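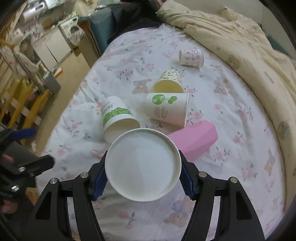
*Photo: Sedside Home Notes*

I start my tomato seeds in plain paper cups -- they're cheap, and a sleeve of 100 does me for years. Poke 3 holes in the bottom, fill with damp seed mix, and sow two seeds per cup. Write the variety on the side in pencil (pen runs, ask my mystery tomatoes!).

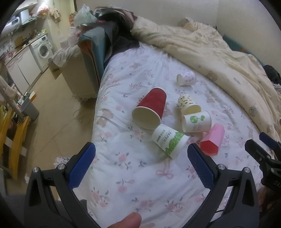
*Page last changed: May*

Keep the cups on a bright sill and turn them daily. Once the second leaves show up, snip the weaker seedling and harden off the other outdoors for a week.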